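4.2 Self-reported laundry loads

The claim that households in Pramside wash less when given a weekly target rests on diaries kept for eight weeks. We doubt it. Of the 100 households enrolled, only 60 returned a complete diary, and the Rulo scale asks people to judge a "full load" by eye. A heap of clothes on a bed (Figure 3) may be one load to one person and two to another.

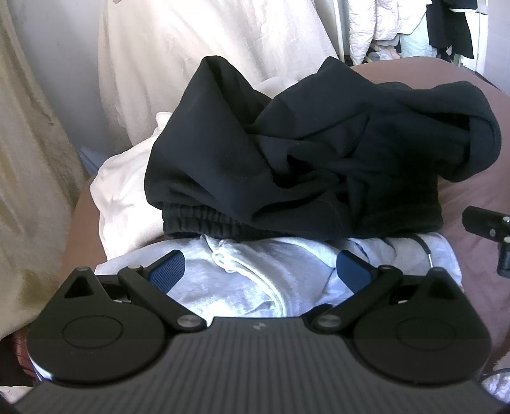 Figure 3. Clothing heaped on a bed.

Meter readings would have settled the matter, but they were collected only in December, when drying habits differ anyway. Until they cover a full year, we treat the reported drop as unproven.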